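件名: Re: [shiryo-hozon 840] 小型容器の再利用と保管箱の湿度管理について

Girus 資料保存メーリングリストの皆様

Piltescombe 収蔵室の環境管理担当です。先日の投稿に返信します。該当部分を引用し、順に回答します。

> 当室では紙焼き写真と小型の印刷物を中性紙箱に入れ、棚に配架しています。
> 空調は夜間停止です。箱内の相対湿度を 50% 前後に保ちたいのですが、
> 調湿剤をどの程度入れればよいか、計算の根拠が分かりません。
> また、調湿剤を入れる容器として市販の菓子容器などを洗って
> 転用することに問題はあるでしょうか。
> 記録計は各棚に置くべきか、代表点だけでよいかも教えてください。

## 1. 調湿剤の量

シリカゲル系調湿剤の必要量は、箱の容積だけでは決まりません。効いてくるのは次の項目です。

- 箱の気密性(換気回数)
- 収納物自体の吸放湿量
- 外気との湿度差と、その継続時間
- 調湿剤の有効吸湿量(目標湿度の近傍における値)

カタログに載っている吸湿率は、広い湿度範囲での最大値であることが多く、45〜55% の狭い帯域で使う場合の値とは大きく異なります。帯域内の値が書かれていない製品は、メーカーに等温線の提供を求めてください。吸湿側と放湿側で曲線が一致しない製品もあるため、両方の曲線が必要です。

当室では、容積 1 立方メートルあたりの投入量で管理しています。気密性の低い紙箱には、そもそも箱単位での調湿を行っていません。換気回数が 1 日 1 回を超える箱では、調湿剤を増やしても交換周期が延びるだけで、到達湿度はほとんど変わらなかったためです。紙箱は緩衝材と割り切り、その外側に樹脂製の密閉ケースを置いて、ケース単位で調湿する構成にしました。

密閉ケースの換気回数は、二酸化炭素の減衰法で測定できます。ケース内に二酸化炭素を少量入れ、濃度の対数を時間に対してプロットし、傾きを読みます。初期の 30 分は内部の混合が不十分なので、近似から除外します。測定中に室内濃度が変動すると傾きに影響するため、室内側の濃度も同時に記録してください。

## 2. 調湿剤のコンディショニング

購入したままの調湿剤をそのまま投入すると、目標湿度から外れます。「50% 調整済み」と表示された製品でも、輸送と保管の条件によってずれが出ます。当室の手順は以下のとおりです。

1. 調湿剤を浅いトレーに広げる。層の厚さは 20 mm 以下とする。
2. 目標湿度に保った恒湿槽に入れる。
3. 24 時間ごとに秤量する。
4. 連続 3 回の秤量で質量変化が 0.2% 未満になった時点で平衡とみなす。
5. 防湿袋に密封し、日付と質量を記入する。

恒湿槽がない場合は飽和塩溶液で代用できますが、塩の飛沫が資料に及ばないよう、コンディショニングは必ず収蔵室の外で行います。また、飽和塩法は時間がかかります。ファンで緩く撹拌しても、平衡まで 2 週間程度は見込んでください。

## 3. 容器の転用

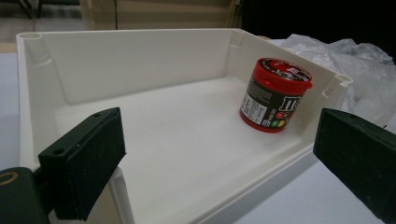 図1 白色トレーと市販菓子(M&M's)の円筒容器

市販の菓子容器の転用は、収蔵ケース内での使用に限れば推奨しません。理由は三点あります。

第一に、材質が確定できない場合があります。本体に材質表示があっても、蓋、ラベル、接着剤は別の材質であることが普通です。資料と同じ空気に長期間さらす以上、材質の分からない部品を含む容器は避けるべきです。

第二に、残留成分です。油脂や香料は洗浄後も樹脂に残ることがあります。官能検査(要するに嗅いでみること)では判定できません。残留物は虫害の誘因にもなるので、総合的有害生物管理の観点からも不利です。

第三に、通気面積が足りません。調湿剤は表面積が性能を左右します。口の狭い筒に深く詰めると、底の層はほとんど働きません。同じ質量なら、平たく広げたほうが応答は明らかに速くなります。

収蔵ケースの外、たとえば作業室で文具や重しの保管に使うことまでは制限していません。当室でも運用上の区分は「資料と同じ密閉空間に入るかどうか」の一点だけです。

密閉空間に入れる部材は、オディ試験に準じた加速試験で確認しています。銀、銅、鉛の試験片を試料とともに 60℃、高湿度の条件に 28 日間置き、対照と比較します。判定は目視ですが、評価者による差が大きいため、2 名で独立に行い、不一致の場合は厳しい側を採ります。なお、この試験は金属に対する影響を見るものです。写真資料については、写真活性度試験の結果を別途確認してください。オディ試験に通ったことは、写真に対する安全性の根拠になりません。

## 4. 記録計の配置

代表点だけでは不足ですが、全棚に置く必要もありません。当室では当初、Surkon の記録計を 3 台使い、次の位置に置きました。

| 位置 | 目的 |
|---|---|
| 外壁側最下段 | 冬季の低温、結露の危険 |
| 空調吹出口直下 | 急変動の把握 |
| 室中央の中段 | 基準値 |

夜間停止の影響が最も大きく出たのは外壁側最下段です。特に 12 月は壁面温度が下がり、室中央が 50% のときに外壁側の棚は 60% を超えることがありました。絶対湿度はほぼ同じなので、これは水分の供給ではなく温度差の問題です。調湿剤を足しても根本的な対策にはなりません。棚を壁から離し、最下段を空けたところ、差は縮小しました。

記録間隔は 15 分としています。1 時間間隔では空調の起動時の変動を拾えず、1 分間隔ではデータ量に見合う情報が得られませんでした。

センサーの校正も忘れがちな点です。静電容量式の湿度センサーは年に 1〜2% 程度ずれることがあります。少なくとも年 1 回、2 点以上の湿度で照合し、補正値を記録してください。機器を交換した場合は、新旧を同じ場所で最低 1 週間並行運転します。この期間を省くと、データの段差が環境の変化なのか機器の差なのか、後から区別できません。

## 5. 記録の様式

Le Roux 様式の点検票を使っている館が多いと思いますが、あの様式には調湿剤の質量欄がありません。当室では備考欄を分割し、以下の項目を追記しています。

```
ケース番号:
調湿剤ロット:
投入時質量 (g): 485
点検時質量 (g):
質量差 (g):
ケース内湿度 (%):
室内湿度 (%):
次回点検予定:
```

投入時質量は、袋を含む値か含まない値かを必ず統一してください。当室では過去に混在があり、1 年分の記録が比較不能になりました。現在は袋込みの質量に統一し、袋の風袋は別表で管理しています。

質量差を追うと、湿度の記録より早く密閉の劣化に気づくことがあります。湿度が目標帯にある間も、調湿剤は水分を吸い続けています。ガスケットがへたったケースでは、湿度の値に異常が出る前に質量の増加率が上がりました。交換の判断基準は、コンディショニング直後からの質量差が有効吸湿量の 7 割に達した時点としています。

## 6. 未解決の点

樹脂製密閉ケースに写真フィルムを入れる場合の扱いは、当室でも結論が出ていません。アセテートベースのフィルムは密閉すると酢酸が滞留し、劣化が自己触媒的に進みます。現在は密閉対象から外し、通気のある棚で低温側に寄せて保管しています。吸着材の併用も検討しましたが、交換時期を判断する指標が定まらず、導入を見送りました。

酢酸の検知には指示薬紙を使っていますが、読み取りの時間と温度で結果が変わります。密閉ケースと吸着材を併用している館があれば、交換周期と、その判断に使っている測定法を教えてください。

等温線の実測データと換気回数の計算用シートは、リストの添付容量の上限 400 KB を超えるため、本メールには付けていません。必要な方はリスト宛てではなく、個別にご連絡ください。

2021年8月25日
Piltescombe 収蔵室 環境管理担当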